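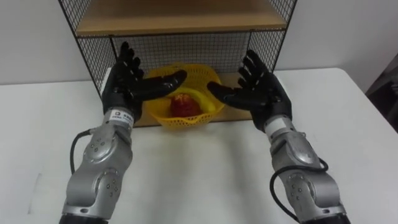 Chapter 7
Two Hands Are Better: Building a Bimanual Bench

By the end of Chapter 6 you had one arm that could reach a point on the table and stop there without shaking. That is a real achievement, and if you got it going in a spare room or on a shared bench you should be very pleased with yourself. Now we add the second arm, and almost everything gets more interesting!

Think about how you pick up a basket. You hardly plan it at all. One hand goes to each side, the thumbs come over the rim, and both hands lift together. If one hand is late, the basket tips and the apple rolls into the banana. A pair of robot arms has to be told all of this, and the telling is what this chapter is about. We shall mount the arms, give them a shared idea of where the table is, and teach them to close on an object from both sides at the same moment.

The build follows one put together by Fikri Raju at the Wollcombe shared workshop, over a long and rather chilly November. Fikri's first attempt bolted each arm to its own trestle. Every time the left arm braked hard, its trestle crept a little across the floor, and by teatime the two arms disagreed about where the middle of the table was. The second attempt put both on a single steel rail, and the trouble went away. Start with the rail.

7.1 What you will need

Two matching arms with wrist flanges
Two five-fingered hands, one left and one right
One rigid rail, long enough for both bases
A plain table, white if you can get one
A small open-fronted shelf unit
A light plastic basket and some fruit, real or toy
Cable ties, and more of them than you think

Label each wrist before you fit the hands. A left hand on a right arm will run perfectly well until the first time it closes, and then the thumb goes the wrong way (Fikri has done this twice).

Leave slack in the cables. An arm folded up on the bench needs far less cable than the same arm at full stretch, so move each joint through its whole range by hand, with the power off, before you tighten a single tie. A loop standing out from the side of the joint looks untidy — leave it there.

7.2 Why a shelf?

An open table is kind to a beginner. The hands can come in from above, from the side, from anywhere. Put the basket inside a shelf and most of those routes vanish: there is a board overhead, a panel behind and a panel on either side, and the arms must come in from the front without knocking knuckles. Wire mesh is a lovely choice for practice, as you can see the fingers through it from the side while you adjust them.

Set the gap between the thumbs first. In the control file this is the value called thumb_gap, in millimetres. Begin at 200 with the basket taken out, run the closing move at the slowest speed, and bring the value down to 128 over several runs. Only then put the basket back.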